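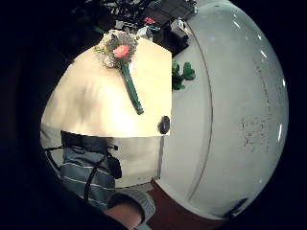
Re: Shared kitchen and laundry rooms - billing of common electricity

From: Vira Ivanyshyn, Resident Services, Feltcombe Housing Association
To: Feltcombe residents' list
Sent: Wednesday, 4:15 p.m.

Dear residents,

Thank you to everyone who wrote in following the January notice. Several messages raised the same point, and the one quoted below states it most fully. I am replying to the whole list with the agreement of the household that sent it.

> The notice says that common electricity will now be charged by
> floor area. We live in the Zosow building and have our own washer.
> We have not used the shared laundry room in years. Why should we
> pay more than a smaller apartment that uses it every week? Also,
> the notice does not say whether the hallway lights are part of the
> same charge. Last year they were listed on their own line.

On the first point, the charge is set by the lease and applies to all 77 apartments in the Zosow and Pranach buildings. Section 8 of the lease names floor area as the basis for shared costs. The flat charge used until December was a temporary measure, put in place while the meters in Pranach were being replaced. That work is finished, and the temporary measure has ended with it.

The Association does recognize that use of the laundry rooms varies a great deal between households. A pay-per-use system was priced last fall. The quote from Saengthong, the contractor for our meters, came to $2,011 per room for equipment, with a service fee of $200 per year. The board has not made a decision on this quote. It will be on the agenda for the spring meeting, and residents may submit written comments until then.

On the second point, hallway lighting is included in the new charge. It no longer has its own line because both supplies now run through one meter in each building. The full meter readings are available on request from the office.

Two corrections to the January notice:

The reserve for repairs to shared appliances is $2,000 for both buildings together. The notice gave this as the amount for each building.

Households that pay quarterly will see the new charge on their next regular statement. No separate bill will be sent.

Please send questions about an individual statement to the office directly - replies to this list are visible to all subscribers, and account details should not be posted here.

Sincerely,

Vira Ivanyshyn
Resident Services
Feltcombe Housing Association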